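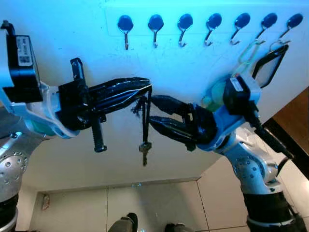

**Rellmont Manipulation Laboratory | Planning and Perception Software Group**

Notebook entry, 07/05/2022
Project: Gralar (two-arm hanging task, hook wall)
Build: release branch, with the Fjeld planner enabled on both arms

**1. Purpose**

The session had two aims. The first was to find out why the planner rejects the mid-air transfer of the key when the cord is held in the left gripper. The second was to check the hook index produced by the perception node against the physical order on the wall, which is always counted from the left as seen from the head camera.

**2. Transfer planning**

The left gripper holds the cord near its upper end and the key hangs free below it. The right gripper approaches with its fingers open. In the collision model the hanging item was still entered as a rigid box attached to the left fingers, a leftover from the June setup, when only stiff parts were handled. The box extended into the space the right fingers need to enter. The planner ran to its limit of 3,000 iterations and returned "no path" without naming the colliding pair.

Changes made:

- Attached items marked `flexible` now receive a thin capsule along the direction of gravity in place of the box.
- The open fingers of the receiving arm are permitted to touch the upper 26 mm of that capsule. All other contact remains forbidden.
- The error message now lists the first colliding pair. This should have been in place from the start.

With these changes the planner returns a path from the standard start pose. Swing is not modeled. A settling wait has been placed before the right arm starts its final approach, and its length is a parameter in the task file. It needs a proper value for each item; the present one was chosen by eye.

**3. Hook index**

The detector fits a circle to each dark disc and then looks for the metal hook below it. From the head camera the fit is stable. The wrist camera is harder. It looks along the wall, so the nearest disc is large and the far ones crowd together toward the edge of the panel. The fourth through seventh are the ones most often merged or swapped. 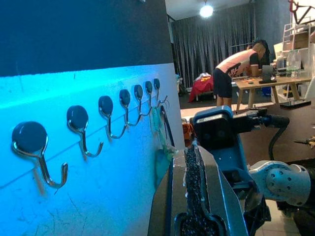 The merging comes from a minimum spacing given in pixels, which suits only a camera facing the wall. The spacing test now runs after projection onto the wall plane and is given in millimeters. The wall plane itself is taken from the head camera and passed to the wrist node through the transform tree. The wrist node no longer estimates a plane of its own.

A second matter concerns time stamps. The wrist stream was stamped on arrival at the host and the joint states at the source, which left an offset of 130 ms between the two. At slow approach speed this is tolerable. During a fast retreat it shifts the projected hook positions enough to change the index. Both streams are now stamped at the source. The old bag files have not been corrected and should not be used for index tests.

The blue light on the wall was left on throughout. Thresholds for the disc color were set under it and have not been checked under plain room light.

**4. Occupancy**

Each hook carries a state: free, occupied, or unknown. The sixth and seventh hooks were in use during the session, and the task file was set to treat them as unavailable. The occupancy node looks at a strip of wall directly under each disc - a simple method, and one that fails when a wide item leans toward its neighbor. An item on one hook can then mark the next as occupied. This errs on the safe side, but on a full wall it would leave the planner with no target at all.

While an arm is in front of the row, the state of any hook it hides is to be held at its last value and not set to unknown. That rule is written but not yet merged.
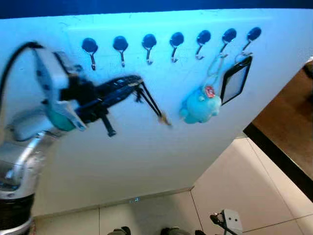 Drusen, on reading the draft of this section, objected to the hold rule. Holding the last value is acceptable only if the arm did not release anything while the view was blocked, and a release event should clear the state of the target hook at once. Drusen would also prefer a time limit on the hold, after which the state reverts to unknown.

The first point is accepted and the rule will be changed before merging. The time limit is left open, as it would interact with the settling wait in section 2.

**5. Open items**

- Settling wait per item, key first.
- Release event wired to the occupancy node.
- Disc color thresholds under room light.
- Remove the old pixel spacing parameter from the launch files - it is still read, and silently ignored.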